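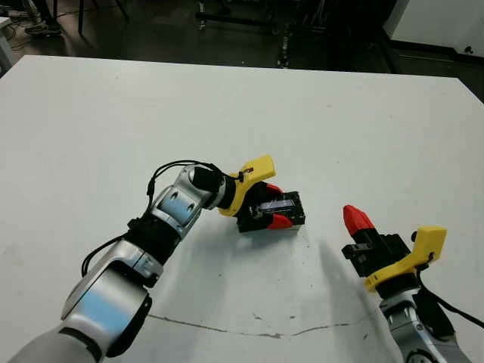
Plevemgate grippers on two arms, first impressions (red tips, printed brackets)

Forum: End Effectors and Tooling

torque_biscuit
Posted in January, 9:40 pm

We finally got the Plevemgate parallel grippers on both arms and I am having way too much fun. I came from suction cups, so maybe I'm easy to please, but wow – being able to grab a small box by its sides and just hold it there feels like cheating! Notes so far, same Huerta controller on both sides:

1. Fingers. We run red tips on all of them. The angled shape means you can come in low next to a box without the body of the gripper getting in the way. I set the opening wide on approach and close at the slowest speed the Huerta allows. From the wrist camera you can see both tips at once, which makes lining up so much easier.

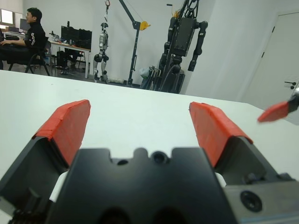
2. Brackets. Yellow printed ones, same part on both arms. I'm on version 3. Version 2 cracked at the flange when I overtightened it (my fault, and I did it twice). The cable clips onto the bracket now and stays out of the fingers.

3. Cameras. The wrist cams are Dastine units. Good color, short cable, annoying connector. I wouldn't want to give them up.

Anybody else running this combo?

mildly_servo
Posted 10:15 pm

Nice setup. I have the same grippers and I'm less sold on the wrist cam. The gripper itself eats up so much of the view! On mine the black body fills the bottom middle, and once the fingers close on something dark I can't tell box from gripper. I get better results from the head camera alone.

torque_biscuit
Posted 10:31 pm

Fair, the body is big in there. But look at how much of the box edge you get just ahead of the fingers: 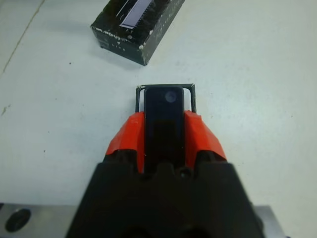

Wrist view, black box ahead of the red fingers

The worn white corner on that box is a great thing to aim for. From the head camera it's a few pixels at best. I'll give you the dark-on-dark problem though, I've been turning exposure up and it only helps a little.

gantry_goose
Posted 10:52 pm

I'm with mildly_servo on this one. Tried both at Plomia last year and we dropped the wrist cams after 392 grasps. Two extra streams to keep in sync and the success rate barely moved. What are you setting the grip force to, by the way? I had 900 in the Huerta force field and it crushed every carton I own.

torque_biscuit
Posted 11:08 pm

900!! Poor cartons. I'm way under that, I'll post the config when I'm back at the bench. Different boxes want different numbers anyway, so I keep a mix on the table: the scuffed black block, an open tray with a black rim, and a slim phone-shaped thing that I think will be the hard one.
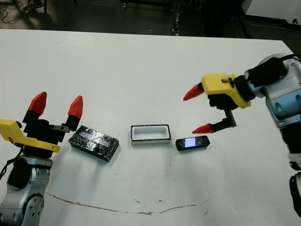
My plan is to go through them one at a time with the head camera only, then again with the wrist cams on, same start positions. If the numbers come out even I'll eat my words. My bet is the slim one is where the wrist view pays off, since a tiny height error and the tips just scrape the table.

mildly_servo
Posted 11:20 pm

Okay, that's a test I'd trust. Do the tray by the rim too, one finger inside and one outside. And please log the misses, not only the good ones.

gantry_goose
Posted 11:34 pm

Seconding the rim grasp. Also could you share the version 3 bracket file? Mine has the same weak flange.

torque_biscuit
Posted 11:41 pm

Yes to both! File goes up tomorrow with the config.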